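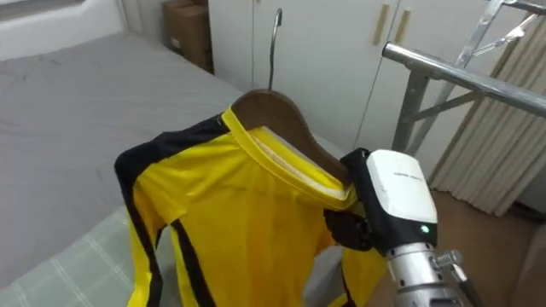

Fig. 11.1. Yellow and black jersey on a wooden hanger.

Chapter 11
Working With a Literary Translator

Course text, revised June 6, 2023

Before you start. Have chapter 9 handy (rights and contracts). You'll want the sample pages from the back of the book too, the ones from the Vachon novel. Pencil. A dictionary in some language you half know.

What this chapter covers: how a book gets from one language to another, who does the work, what they get paid for, what goes wrong. Mostly prose. Poetry gets its own part, 11.4, and it's short, which poets complain about every year.

Key terms: sample, reader's report, source text, relay translation, bridge version, query list, house style, co-translation. Each is explained where it first comes up. Learn query list if you learn only one.

11.1 Where a translation starts

Usually with a reader. Somebody reads a book in one language and wants it to exist in another. Sometimes that's an editor, sometimes an agent, very often the translator, on their own time, unpaid. Students tend to picture a publisher picking a book off a shelf and then calling around for a translator. Happens. Less than you'd think.

Take the case we'll use all through this chapter. Réjean Vachon wrote a short novel in French, 143 pages, set in a river town he calls Lisitz. One narrator, a ferry clerk. Very little happens until the flood. Dalal Obeidat read it in February, liked it, put it down, picked it up again and did the first chapter into English over a few evenings. No contract. She didn't have the rights and didn't know who did. All she had was a chapter and a cover letter.

That chapter is the sample. A sample is a finished piece of translation, usually the opening, sent to a publisher so that an editor who can't read the original can hear how it sounds. Finished is the word to underline. Not a draft. An editor can't tell a rough patch in the translation from a rough patch in the book, and will blame the book.

Along with the sample goes the reader's report. One page or 2, plain. What the book is, who wrote it, how it ends (yes, give the ending), what's hard about it, who might buy it. Obeidat's report is printed in the back. Notice how early she says that the middle is slow. Editors trust a report more when it admits somthing.

She sent both to Akberg, a small press with a list of mostly northern fiction. They said no. Then a new editor came in, Thulani Chauke, went through the old mail and wrote back.

11.2 Rights, quickly

Chapter 9 has the long version. Short version: the translator owns nothing in the original and can't publish a word of it without permission. The sample is tolerated by custom. Nobody sues over a sample. But check before posting it online, check before sending it to a magazine, and check who actually holds the rights, which may be the author, the first publisher, an agent, or a widow with a box of letters.

In the Vachon case it was the first publisher, a house named Hultorell. They had a price and it was fair. Chauke asked for world English rights. Hultorell offered North America only. Two months of emails. Ended up with world English and a shorter term.

Meanwhile Obeidat waited. Translators wait a lot. She took another job, a cookbook, and that matters later because it moved the delivery date.
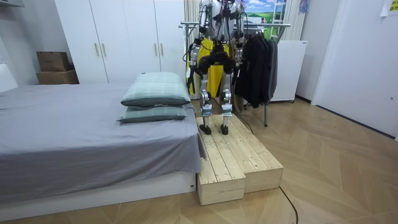

Then the contract, hers this time. A translator signs separately with the publisher. Things to look for in it: the fee and what it's counted by (word, page, or a flat sum), when it's paid, whether there's a royalty, who owns the copyright in the translation, where the name goes. Cover or title page. People outside the trade find the cover argument petty. It isn't petty. The English sentences are hers, all of them.

Also look for the edit clause. Who has the last word on a change? A good contract says no changes to the text without the translator's agreement, apart from spelling and house style. A bad one says nothing, and then you're arguing from goodwill in the last week before the printer.

11.3 The draft and the query list

Translators differ here more than anywhere. Some read the whole book three times first. Some refuse to read ahead, they want to meet each page the way a reader does. Obeidat drafts fast and badly, her words, and then goes over it again and again. Sayaka Hamada, whose essay on drafting is assigned with this chapter, does a page until it's right and only then turns it over. Both get there.

What everyone ends up with is a query list. Questions for the author, kept in one file, numbered by page. Send it in batches. Don't send a question the dictionary would answer. Don't send one a day.

Some of Obeidat's, cut down a little:

p. 8. The clerk calls his boss by a word that could be "uncle" or just "old man." Is he related?
p. 31. Is the ferry bell rung by hand or by a machine? English makes me choose a verb.
p. 60. This sentence has no subject. Is that him or the river?
p. 97. You have the church on the left bank here and on the right bank on p. 12. Should I fix it?

The last kind is common. Translators are the closest readers a book ever gets, closer than the first editor, often closer than the author on a bad day. They find the mistakes. Vachon's answer on the church was to fix it, and thank you, and he was going to have the French reprint changed as well. On p. 60 he wrote back one word: Yes. She left it open.

When the author is dead, or won't answer, you make the call yourself and write it down. Keep the list anyway. Your editor will ask the same questions in the margin six months on and you won't remember why.

Source text problems. Make sure you have the right edition. Sounds obvious. Authors revise between hardcover and paperback, publishers cut a chapter, a file gets sent around that was never the final one. Obeidat worked for three weeks from a PDF that turned out to be missing an epigraph and a whole letter in chapter 5. Ask for the printed book and check your file against it. 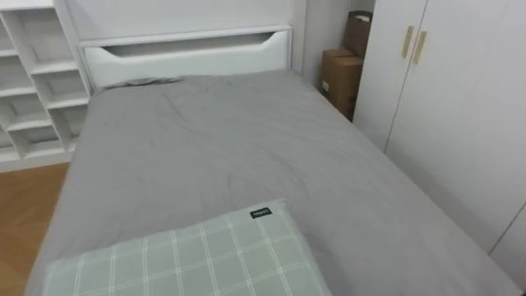

Fig. 11.2. Bed with gray bedding and a white headboard.

11.4 When there's a language in between

Not every pair of languages has a translator sitting there ready. From French into English, plenty. From Japanese into Zulu, or Arabic into Estonian, few, and they're busy. So books travel by way of a third language. That's relay translation: the English is translated, not the original. It has a bad name, some of it earned. Every error in the middle version is carried along, plus every choice, and choices are harder to spot than errors.

Still, a lot of what people have loved in world literature came to them by relay. Don't be a snob about it. Do say so on the copyright page. "Translated from the English translation by," followed by the name. Publishers leave it off and shouldn't.

A bridge version is different. It's a literal draft made on purpose for somebody else to work from, ugly, full of notes, never meant for print. Common with poetry. Haruto Shibata, who wrote the 11 poems in the second appendix, was brought into English this way. One person who knew the language made the bridge, word by word, with notes on sound and on which phrases were stale and which were new. A poet who didn't know the language made the poems. Both names are on it, same size type. That makes it a co-translation, and the fee was split down the middle.

Compare the bridge for the third poem with the finished one. The line about salt moves from the end to the start. The bird loses its species. Shibata reads English well and approved the move but fought over the bird, and lost, and says in his afterword that he still thinks he was right. Read the afterword, it's four pages and it's the best thing in the appendix.

11.5 Editing

The editor of a translation has an odd seat. Often can't read the original. Reads the English as English, marks what sounds off, and the translator then says whether it's off in the original as well. "Strange on purpose" is an answer, and a fair one, but it can't be the answer every time. Chauke's rule with Obeidat was that she could keep any odd sentence she could defend in one line. She kept most. The flood chapter went through five rounds.

House style comes in here. Spelling, dashes, how to treat foreign words. Akberg doesn't italicize foreign words in fiction and doesn't allow footnotes. Other presses do both. Pereyra, a series we come back to in chapter 12, puts a glossary at the back of each volume, and translators are of two minds about that. A word that's explained at the back is a word the reader has to stop for. On the other hand some readers like stopping.

Titles. The publisher's call nearly always, written into the contract, and sales gets a say. Vachon's title is a pun that works in French only. There were lists. The one that was picked came from Obeidat's mother, who hadn't read the book.

Now go to the sample pages. Read the French aloud even if your French is poor, then the first draft, then the printed version, in that order. Mark each place where the second and third differ, and keep your marks, we use them in 11.6 when we get to dialog and how the ferry clerk talks to his boss.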